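**Re: El brazo de la celda 5, ¿alguien más contento?**

**rebaba_feliz** escribió:

Retomo el hilo porque prometí contar cómo iba lo nuestro y me despisté. Para quien llegue de nuevas: planta de Itley, montaje de destornilladores y punzones, línea Stosa. Hasta noviembre la carga de mangos en el útil se hacía a mano, de pie, cogiendo de una caja y girando la muñeca siempre hacia el mismo lado. Ahora la hace un brazo y nosotros preparamos, revisamos y le corregimos los agarres en el simulador antes de que toque una pieza de verdad.

¡Y me encanta! Llevo media vida en montaje y no me había pasado lo de irme a casa dándole vueltas a un ángulo de aproximación. Ayer me quedé hasta las 9 viendo si entraba mejor de lado (que sí, que entra mejor de lado, por lo menos con los mangos cortos). La muñeca me duele menos, eso también lo apunto.

---

**contrapunto_m3** escribió:

Me alegro por tu muñeca, de verdad. Pero en Stoltberg nos vendieron lo mismo y de 5 puestos en la carga quedaron 2. A los otros los pasaron a embalaje, que es peor trabajo y encima de noche. El que se queda delante de la pantalla está feliz, claro. Pregunta en embalaje.

---

**rebaba_feliz** escribió:

> Pregunta en embalaje.

Justa la observación. Aquí nos hemos repartido la celda por semanas: una semana simulador, otra preparación, otra revisión. Lo pedimos nosotros en la reunión de turno y costó, porque el jefe de línea quería un especialista fijo. Si solo aprende uno, el día que ese uno se va de vacaciones volvemos todos a la caja.

---

**limatones** escribió:

Nosotros también rotamos y a mí no me convence del todo. Cada cual deja los parámetros a su gusto y el siguiente se pasa la mañana deshaciendo. ¿Cómo lo lleváis? Tenemos un cuaderno colgado de la celda que rellena quien quiere, o sea, poca gente.

---

**dos_turnos** escribió:

Cuaderno no, carpeta compartida con el nombre del agarre y una nota de qué se cambió. Si no hay nota, se borra. Al principio hubo morros y luego la gente se acostumbró. Lo bonito es leer las notas de los demás, hay compañeros que en su vida habían escrito más que el parte y ahora te sueltan media página sobre cómo se coge un mango por la punta.

---

**contrapunto_m3** escribió:

Vale, pero esa media página ¿se paga? Porque saber coger un mango lo sabíamos antes y era "no cualificado". Ahora lo escribimos en una nota, se lo queda la máquina y seguimos en la misma categoría. No estoy contra el brazo, estoy contra regalarle el oficio.

---

**dos_turnos** escribió:

Ahí te doy la razón. Nosotros lo tenemos pedido y sin respuesta. Pero aun así prefiero esto a la caja.

---

**limatones** escribió:

¿Y las piezas finas? A nosotros los mangos gordos bien, pero con lo delgado no hay manera de ponerse de acuerdo. ¿Alguien puede colgar capturas de cómo lo tiene?

---

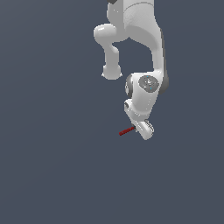
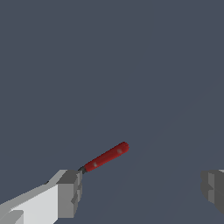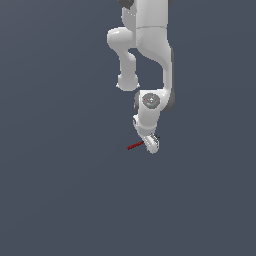 *Simulador, pruebas con la pieza roja*

**mesa_88** · montaje, planta de Győri · mensaje editado a las 17:05

Voy con lo que preguntaba limatones, que estoy justo en eso. La segunda captura es la que más miro: la pieza asoma desde el dedo izquierdo por el extremo oscuro, el fino, y el dedo derecho queda bien lejos. En las otras dos, con el brazo más entero, se ve la varilla saliendo por el lado izquierdo de la pinza y apuntando hacia abajo. Sin mesa ni caja ni nada, lo hago así a propósito: primero solo brazo y pieza, luego ya meto el útil.

Lo que discutimos en mi turno es por dónde coger. Yo soy de coger por el mango, que hay donde agarrar. Mi compañera de enfrente es de punta, porque así el mango llega libre al útil y no hay que soltar y volver a coger. Llevamos toda la semana con eso, ¡y qué gusto discutir de algo que sabemos! Antes en la pausa se hablaba del calor y de la nómina (de la nómina seguimos hablando, tranquilo contrapunto).

Un consejo para lo delgado: mirad siempre desde más de un punto de vista. Desde lejos un agarre puede parecer centrado y luego te acercas a los dedos y te cambia la opinión. Nosotros guardamos la vista lejana y la cercana con la misma nota, y el del turno siguiente entiende mucho mejor qué se estaba probando.

Y sobre el oficio. Las mejores correcciones que tenemos en la carpeta son de las veteranas de la línea, las que decían que ellas de ordenadores nada. Les pones el brazo en pantalla y te dicen "así no, que se va a girar" antes de darle a nada. Pedimos que cada nota lleve el nombre de quien la escribe y eso nos lo concedieron. Categoría todavía no, pero cuando llegue la negociación tendremos las notas firmadas encima de la mesa.

---

**contrapunto_m3** escribió:

Lo de firmar las notas me lo llevo a Stoltberg. Sigo pensando que coger por la punta es buscarse un disgusto, pero eso es otra guerra.

---

**limatones** escribió:

Gracias, mesa_88. Yo también soy de mango. ¿La vista cercana la sacas con la pinza abierta del todo o a medio cerrar? En la nuestra, a medio cerrar, los dedos me tapan media pieza.

---

**rebaba_feliz** escribió:

Equipo punta aquí, y en minoría por lo que veo. Mañana me toca simulador y pruebo las dos con los punzones largos, os cuento.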